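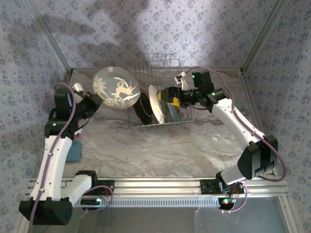

4.2 Plates that don't match

I should confess that I started the Plernitance study thinking of a dish rack as a solved problem. You have slots, you have plates, one goes in the other. Then I read the kitchen diaries from our 17 households in Hekow, and there it was over and over: people complaining about the rack! Hardly anyone owned a full matching set (I don't either), and the complaints were nearly all about the odd ones out.

So for this part of the work I wanted a mixed lot of dishes. In Figure 1 the plates already standing in the wire rack include a black one and a white one, plus one with a yellow and gray face, and next to the rack is the clear glass plate with the white leaping deer on it. I'm fond of that glass plate. It's the kind of thing that comes out in December and then hangs around the cupboard until spring, and several diaries had one very much like it.

What I looked at was how people pick a slot when the plates differ. The Liyanage scheme, which we borrowed for our coding sheets, sorts choices into "next free slot," "same kind together" and "wherever it leans best." I added a fourth one, "back in the hand," for the times somebody tried a slot, didn't like it and pulled the plate out again (this happened far more than I'd guessed). Across roughly 3000 placements in the diaries, the glass and patterned plates went back in the hand most. Plain plates mostly went in the next free slot and stayed there.

The other thing that kept coming up was the waiting area, meaning wherever the dishes sit before they get racked. I'd left it off the first version of the coding sheet, which I regret, as cups and plates waiting close to the rack take up the very space you want for turning a plate on its edge. The Britov coding notes call this "apron clutter," and I've kept the name.

Figure 2. A pale sage-green plate held almost flat above the rack, with other dishes and cups still on the marble-patterned floor.
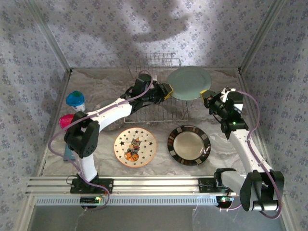

Should the cups be put away before the plates?

I'd say plates first, if your rack has its slots at the front like most of the ones in the diaries. Cups can go almost anywhere that's left over, and a plate can't. The households who did cups first wrote more often about shifting things around afterward, though a few of them liked it that way and told us so at some length.

Bowls are a different story and I've left them for Section 4.3, along with the lids.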